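Fitting a Tubeless Mountain Bike Tire

Tisport Workshop Guides
Updated 31 Oct 2025

This guide applies to tubeless-ready tires and rims sold through the Wollmont store and online. Riders who are unsure whether a rim is tubeless-ready should check the marking near the valve hole or ask at the service counter before starting.

What you will need

Tubeless rim tape, 2 mm wider than the inner width of the rim
Tubeless valve with a removable core
Valve core tool
Sealant
Two plastic tire levers
Floor pump with a gauge, or a compressor
Clean, lint-free cloth

Preparing the rim

Remove the old tire, tube and rim strip. Wipe the rim bed with rubbing alcohol and allow it to dry fully. Begin taping opposite the valve hole, pulling the tape tight and pressing it into the center channel as you go. Overlap the ends by 10 cm. Pierce the tape at the valve hole with a small, sharp point, insert the valve and tighten the lock ring by hand only.

Mounting the tire

Check the direction arrow on the sidewall. Seat the first bead completely, then work the second bead on from the side opposite the valve, finishing at the valve itself. Keep both beads in the center channel – this gives the slack needed for the last section. Use levers with care, as they can damage the tape.

Seating and sealing

Remove the valve core and inflate to 30 psi, or to a lower limit if one is printed on the tire or rim. The beads should snap into place. Never exceed the lower of the two printed limits.
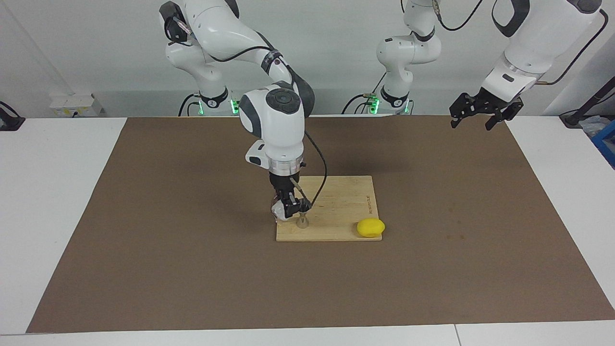

Let the air out, pour the sealant through the valve and refit the core. Inflate again, then rotate and tilt the wheel so that the sealant reaches both sidewalls. Lay the wheel flat for 10 minutes on each side.

Leave the wheel for 12 hours and check the pressure before riding. A small loss is normal on a new tire. If the tire is flat, inspect the valve base first – a loose lock ring is a common cause.

Questions about this guide may be sent to Muthu Sastry, Service Training, Tisport Wollmont.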